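Hikinari H3 Two-Arm Mobile Unit: Equipment Page
Part no. 3316. Page last revised 18 July 2022 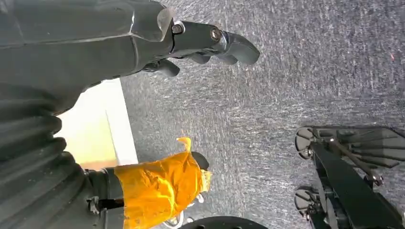
The Hikinari H3 is offered by Jonden for evaluation in homes, small workshops and light assembly areas. Customers most often ask whether the unit can take over a chore completely. At present it cannot. It can carry out portions of certain chores under supervision, and this page sets out which portions those are.

Floor pickup
Retrieving items from the floor is the task on which the H3 has been tested most fully. In the Gastthorpe trial, completed in February, the unit made 424 pickup attempts on low-pile carpet and hard flooring. Soft items such as cloths and socks were handled most reliably. Coins, screws and flat paper were usually left behind, and an operator should expect to collect these by hand. Deep-pile rugs have not been tested and are excluded from the evaluation terms.

Working near wheeled equipment
Carts, chairs and other rolling equipment present a particular difficulty. They move when touched, and the unit does not yet correct its reach quickly enough to follow them. Casters should be locked before a session begins — where no lock is fitted, the item should be chocked or removed.

Folding, wiping and sorting
Towels can be folded in half and stacked. Fitted sheets and shirts are not supported. Flat surfaces may be wiped once they have been cleared by a person. Sorting is limited to three categories of item per session, each of which must be shown to the unit beforehand.

Speed
A basket of 20 mixed items takes the H3 almost 3 times as long as it takes an adult working at an ordinary pace. Purchasers who need to save time on a single short task are unlikely to benefit. Those with long, repetitive work and a member of staff already in the room may find the unit worthwhile.

Supervision
A trained operator must remain within reach of the stop control whenever the arms are powered. Children and pets must be kept out of the work area. The unit is not approved for lifting people, handling hot cookware or using blades.

Supplied with each evaluation unit
Mobile base and both arms
Hsueh charging station
Stop control with lanyard
Operator handbook

Evaluation periods are arranged through Lai-ching Liu, Equipment Office, Jonden. Requests should state the floor type, the intended task and the name of the supervising operator.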